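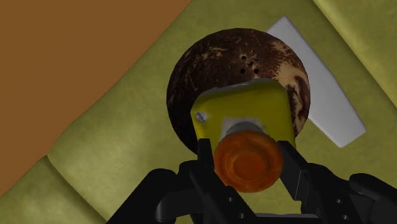

"The Coconut Does Not Wait for You"

A conversation with the owner of a small coconut kitchen in Galutum

July 9, 2021

The kitchen of El Idrissi is behind a shoe repair shop, and I walked past it two times before I found the door. The owner was already working since four in the morning. She gave me a stool, a glass of coconut water and a towel, and she told me that I will need the towel. She was right, because in this room everything drips.

She asked me not to print her name. "The name on the door is enough," she said. "El Idrissi is the family of my mother. People here know who I am, and the others can buy the milk without knowing."

She makes coconut milk, coconut cream and a soft white candy, and she sells them to restaurants and at the covered market. In a normal week the kitchen opens 417 coconuts. I asked if this is a large number. She laughed. "For me it is large. For a factory it is the first ten minutes of the day."

Her mother began the business in January, sixteen years ago, with one grater and a borrowed pot. The daughter was then working in an office in another city and had no plan to come back. "I came for two weeks to help her with the bills," she said. "The bills were in a cookie box. I needed the two weeks only to open the envelopes." After this she stayed for the summer, and after the summer she did not look for a ticket anymore.

I wanted to know how a person chooses a good coconut. She took one brown nut from the crate and put it in my hand before she answered.

"First, the weight. It should feel heavier than you expect. Then you shake it near your ear. If you hear the water moving, fine. If you hear nothing, the water is gone, and maybe there is a crack, or it is very old. Then you look at the eyes. They must be dry and clean. If there is mold at the eyes, or a wet place, you put it back, also if the price is very nice."

Does the color of the shell matter?

"Less than people think. Customers want the dark ones because they look serious. But I had pale ones which were excellent and dark ones which smelled like soap. You can't taste with your eyes."

To open the nut she uses the back of a heavy knife. She holds the coconut over a bowl and hits it along the middle, turning it a little after every hit. I counted six hits for the first one. It opened in two clean halves, and the water fell in the bowl. Then it was my turn. I will only say that my coconut opened in more than two pieces, and that the owner put them in the pile for candy.

"For the candy the shape is not important," she said kindly.

The white meat is taken out with a short, blunt blade, the thin brown skin is peeled, and everything goes to the grater. Then warm water is added, and the mass is pressed through cloth. The first pressing is the cream. The second is the milk. Some producers make also a third, but she does not want to sell it. "My mother called it the washing water. I use it at home for rice, and it is good for rice. But I can't put it in a bottle and look at somebody."

I asked about the temperature of the water, because I had read different advice. She lets the hot water stand until she can keep a finger in it and count slowly to five. Too hot, she explained, and the fat comes out too quickly and the milk has a cooked taste. Too cold, and half of the good part stays in the cloth. There is a thermometer on the wall, a gift from a supplier, but I did not see her look at it.

The business was not always quiet. Three years ago a distributor called Pradetti offered to take all her milk, under the condition that it would keep for some months on a shelf. She tried it with heat and with a stabilizer, and she made a first delivery of 110 bottles.

"It was a correct product," she said. She thought for a moment about the word. "Yes, correct. It was white, it did not separate, and it tasted like the paper from inside a shoe box. My mother took one spoon and went to sit outside."

She ended the agreement after this delivery. It cost her 1749 in bottles and labels that she could not use, and she still has the labels. She writes her shopping lists on the back of them. When I visited, one was hanging next to the sink, and it said cloth, sugar, limes, call about the drain.

Today her milk keeps four days in the refrigerator, and she repeats this to every customer. It separates after one night, and this makes people nervous. "They call me and say it is broken. I say, shake it. They call again and say, now it is good, what did you do?"

The largest part of the milk goes to restaurants in Memgate, the old district near the harbor. The cooks there order late in the evening, often by voice message and often with music in the background. She plays the messages in the morning while the first water is heating. One cook always sings his order. She did not let me hear it.

I asked what happens with the shells. Some go to a gardener, who breaks them and puts them under his plants. Some go to a school for the art lessons. The rest she dries on the roof and burns in the stove under the candy pot, and she likes this very much, because the coconut then is cooked by its own shell. The smoke is a problem with the neighbor on the left side. The neighbor on the right side receives candy and has never complained.

Has she a wish for the next years?

"A second press," she said immediately. "And a floor with a slope. You laugh, but when you wash this floor every day, you dream about a slope."

And a bigger kitchen?

She wiped the table before she answered. "I am asked this very often. With a bigger kitchen I would be in an office again, and other people would have their hands in the milk. The coconut does not wait for you. When you open it, you must work, and you can't be in a meeting. I like this."

Her mother still comes on most mornings. She does not lift the crates anymore, but she tastes the first pressing, standing, with the same small spoon. On the day of my visit she tasted it, nodded, and asked who had broken the coconut in the candy pile. The owner pointed at me with the knife.

I bought two bottles and a bag of candy. One bottle had already separated when I reached home, and I shook it.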